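The slow business of learning to drink less coffee

Monday, December 22, 2025
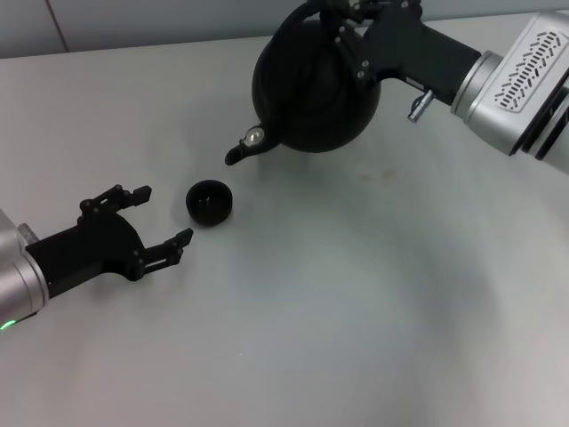

A little black cup, my favourite sort.

I gave up my fourth coffee in September, and then my third, and I have been meaning to write about it ever since, but you know how it goes at this end of the year. There are presents to wrap and a ham to order and my sister rings every second night to talk about who is bringing the pavlova. So it has taken me until the week of Christmas to sit down with the fan going and get it all out.

For anyone new around here (hello!), I have been a coffee drinker since I was 18 and working mornings in a bakery, where the boss made a pot so strong you could have painted a fence with it. I carried on like that for decades. One on waking, one when I got to work, one mid-morning for the company, and one after lunch to keep my eyes open. Sometimes there was another at four if somebody else was putting the kettle on, and I never counted that one, which tells you something.

What changed was sleep. I had been waking at three in the morning and lying there going over conversations from years ago, and my neighbour Meirion Foulkes, over the fence one Saturday while he was tying up his tomatoes, asked me what time I had my last cup. I told him it had nothing to do with that. He went on tying up his tomatoes. I went inside and thought about it for a week, and then I thought, well, I may as well try.

The afternoon one went first and I am sorry to say it was awful. I had a headache for days, the dull sort that sits behind your eyebrows, and I was short with the poor fellow at the hardware shop over a tap washer. I went back later in the week and apologised, and he didn't remember me at all! By the second week the headache had gone, and by the third I was sleeping through until five, when the magpies start up and there is no point arguing with them.

The mid-morning one was harder in a different way, as I didn't much want the coffee by then but I did want the sitting down. I tried peppermint tea (fine), a roasted chicory thing my sister swears by (not fine, sorry Jen), and for a while just hot water with a slice of lemon, like my grandmother used to have. In the end I settled on a plain black tea, weak, no sugar, and I take it out to the back step with whatever I'm reading. Ten minutes out there does me as much good as the coffee ever did — more, if the jacaranda is out.

My grandmother comes into this quite a bit, now I think of it. She was married in 1955 and was given a coffee set with the smallest cups you ever saw, and as a child I thought they were for dolls. She would have one of those after dinner on a Sunday and make it last through the whole of the washing up, with Grandad drying. That was her coffee for the week. She lived to 90 and slept like a log, though she also walked to the shops every day and never had a mobile phone next to her bed, so I won't pretend it was all down to the cups.

I do think she was onto something with the size, though. I had been drinking out of mugs you could bathe a budgie in. These days I have my two in small cups, one at seven and one at 10, and I make them properly. I grind the beans by hand, which takes a while and annoys the dog, and I warm the cup first with water from the kettle. I buy a better bean than I used to as well. It costs more a bag but a bag lasts me so much longer that I come out a bit ahead, and I put the difference in a jar for our trip down the coast.

A few of you have asked by email whether I've gone to decaf. I have tried it twice. The first was dreadful, like the water you've rinsed a saucepan in, and the second was really quite nice, so I keep a bag in the freezer for when we have people over and everybody is having one after dinner. I'd feel left out otherwise, and I have never been good at feeling left out.

I have slipped, of course. There was a wedding in the hills with a coffee cart, and the young woman running it was so cheerful that I had three. I was up until two reading a book about lighthouses. It was a very good book.

Anyway, the ham is ordered and I have drawn the short straw on the pavlova after all. If you have a way of keeping the meringue from going sticky in the humidity, please leave it in the comments before Wednesday.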